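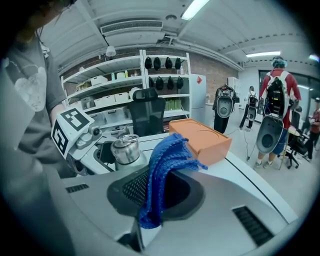

Blue cloth, orange box behind

Reposting a comment that never appeared — bad manners?
Posted in: Blogging and comment etiquette

plirden_notes
I left a long comment on a travel blog last November, on a post about walking from Bratham to Tovorness. The author said the path was closed in winter. I disagreed and gave my reasons, 464 words of them. It sat in moderation and then vanished. I still have the text and would like to put it up on my own blog. Do I need to ask first?

Béla Dobos
No. You wrote it, so it's yours. Post it, link to the original and leave it there.

amini28
I'd ask. If she turned it down she had a reason, and putting it up elsewhere with a link looks like picking a fight. How many readers do you have?

plirden_notes
28 subscribers, most of them family. She has 3026, so I don't think she'd feel much of a fight. I did write to her once through the contact form and got no answer.

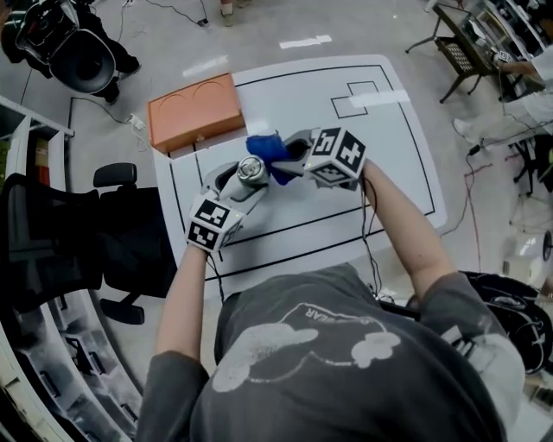 I should add that the comment quotes two of her paragraphs in full, so it isn't all my own writing. I could cut those down to a sentence each.

Zsófia Csonka
Cut them. Quote only what you are replying to. I'd also take out anything that only makes sense underneath her post, such as "as you say above". A comment moved to its own page usually needs a new first paragraph.

Béla Dobos
Agree about the quotes. Don't agree about rewriting it. If you say it's the comment you left, it should be the comment you left.

Zsófia Csonka
Then put the new paragraph on top and mark where the old text starts. Readers can't follow a reply to something they haven't seen.

amini28
Still think one more email costs nothing. Some blogs bin anything with a link in it and the owner never sees it. Did yours have links?

plirden_notes
Yes, nine. Bus times, mostly. I hadn't thought of that. I'll email her tonight with the text pasted in and wait a fortnight before I post anything.

Béla Dobos
A week is plenty.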